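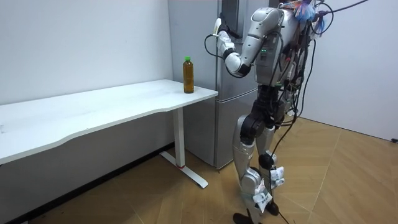
Attachment 1. Bottle on the desk, arm raised at the fridge.

Ticket 183
Project: Putum, student robotics project, Cronin College
Opened: 14 January 2021
Component: right arm, Kenel motion controller
Priority: medium
Status: waiting for confirmation

Problem

When the robot raises the right arm to the height of the upper fridge door, the elbow sometimes stops before the end of the movement. The controller writes "position error, joint 4" and holds the arm where it is. The legs and the left arm continue to report normal. After a reset from the laptop the same movement can be good, and then the error comes again later.

I have not seen this error when the arm works only at desk height. Because of this I first believed that the new reach table was wrong, but please read the log below before you change the table back.

What I expected

The arm should take the bottle at the desk, lift it, and hold it upright in front of the upper door until the next command. The door is not part of this ticket. Bláthnaid has a separate ticket for it.

Log

1. Restarted Kenel and loaded the reach table from the shared folder. Ran the movement with an empty hand. Error at the elbow.

2. Lowered the speed to half. The movement was smoother to look at, but the error came in the same place. So I put the speed back to the normal value, please do not search for a difference there.

3. Compared the elbow limit in the two configuration files. In the old file it is 105 degrees, and in the new file it is also 105. Aidan Ó Súilleabháin asked me to check also the units, because last term we had radians in one place. The units are correct.

4. Checked the cables with the power off. One cable on the arm was held under a tie near the shoulder, and it became tight when I bent the elbow by hand. I opened the tie and gave this cable more length. The other cables on the back I did not touch - they belong to the torso computer and I do not have the drawing for them.

5. Ran the movement again with an empty hand. No error. I repeated it with pauses and again no error.

6. Ran it with the bottle, closed with its cap. The grip command was sent from the desk position with the standard force, then the arm went to the hold position at the upper compartment. No error in the controller log for this run.
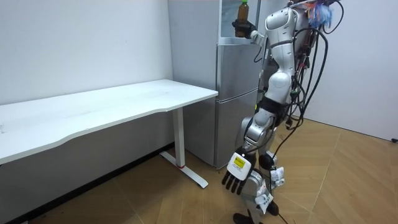
7. Saved the log as putum_elbow_3 and copied it to the shared folder. The reach table is unchanged.

Reply from Bláthnaid Foley

She writes that Varness, who sold us the arm, recommends a free loop at the elbow and no tie between elbow and shoulder. She asks if the loop can touch the desk when the arm comes down. I tested this slowly with the power on and my hand on the stop button. It does not touch in our position, but if somebody moves the robot closer to the desk it must be tested again.

Still open

The cable is my best explanation, but I cannot prove it yet. The error was not regular before, so some good runs are not enough for me to close the ticket. I would like that another member of the group repeats steps 5 and 6 with the same files and writes the result under this text.

Aidan, can you please tell me where the drawing for the torso cables is? If it does not exist, I can begin one before the end of January.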